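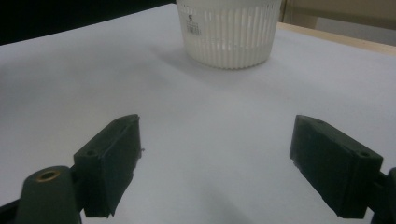 When does the Belbridge school addition open to students?
The new wing opens at the start of the school year, in August. The gymnasium follows in October, after the floor has been finished and lined. Until then, physical education meets in the existing multipurpose room.

What is being built?
The project adds a classroom wing and a gymnasium to the north side of the existing building. The wing has 2 floors. The addition has a design capacity of 896 students when combined with the existing classrooms. The kitchen, main office and library stay where they are.

Who is doing the work?
Rekcombe is the general contractor. Rivari is the architect of record and reviews submittals, shop drawings and requests for information. Site and utility work, including the new storm line, is under a separate contract with Ó Gríofa. Questions about the storm line should still go to the project office, which will pass them on.

What are the working hours?
Crews work from 7:00 a.m. to 4:30 p.m. on weekdays. Concrete placement may start at 6:00 a.m. when the forecast calls for high heat. Saturday work requires written approval from the district and is limited to interior trades. There is no work on Sundays.

Why is the fence so far out from the building?
The fence line encloses the swing radius of the crane plus a clear margin. It will move in toward the building when the crane leaves the site. The revised line is shown on sheet C-2 of the logistics plan. The sidewalk on the north side remains closed in both phases.

Which entrance should parents use during construction?
Use the south entrance for drop-off and pickup. The north loop is a delivery route and is closed to private cars at all times, including evenings. Buses load on the east side as before. Visitors arriving after 8:15 a.m. park in the south lot and check in at the main office.

How is dust controlled?
The access road is watered as needed in dry weather. Saw cutting of masonry and concrete is done wet. Inside the existing building, the openings into the new corridor are closed off with framed partitions, sealed at the head and jambs, and the work side is kept under negative pressure. Return air grilles next to the partitions have been covered, and filters in the adjoining units are changed on a shorter cycle than normal.

What about noise during testing?
Demolition, core drilling and powder-actuated fastening are not permitted during state testing periods. The district gives Rekcombe the testing dates in advance and they are carried in the project schedule. Backup alarms on trucks are a safety requirement and cannot be turned off.

Are the new floors slab on grade?
The ground floor is slab on grade over a vapor retarder and compacted stone. The upper floor is concrete on composite steel deck. The gymnasium slab is recessed 6 inches at one end for the storage platform and is otherwise depressed to take the wood floor system.

When can the floor finishes go down?
Flooring installation depends on the moisture readings in the slab. Relative humidity probes are read by the testing agency, with the permanent heating and cooling running. If a reading is above the limit set by the flooring manufacturer, the area is held and read again. Mitigation coatings are carried as an allowance in the contract — they are used only if the architect directs it.

Will water or power be shut off in the existing school?
There will be short outages for tie-ins. Each one needs a written notice and is scheduled for a weekend or a school break where the utility allows it. The fire alarm remains in service throughout. If a zone has to be taken offline, a fire watch is posted until it is restored.

Where is the building permit posted?
A copy of the permit, no. 2210, is posted at the site trailer next to the delivery gate. The approved drawings are kept in the trailer for the inspector's use. Members of the public who want to read them can make an appointment at the district office.

Can residents tour the site?
Tours are not offered while the steel is being erected. Once the stairs and permanent guardrails are in place, the district will list tour times on the project page. Hard hats, safety glasses and closed-toe shoes will be required. Children under 12 will not be admitted to the work area.

How do I report a problem?
Call the project office during working hours or use the contact form. Give the location, the time, and a short account of what you saw or heard. For damage to a vehicle or fence, include a photo. Reports received after 4:30 p.m. are logged the next working day. For an emergency, call 911 first.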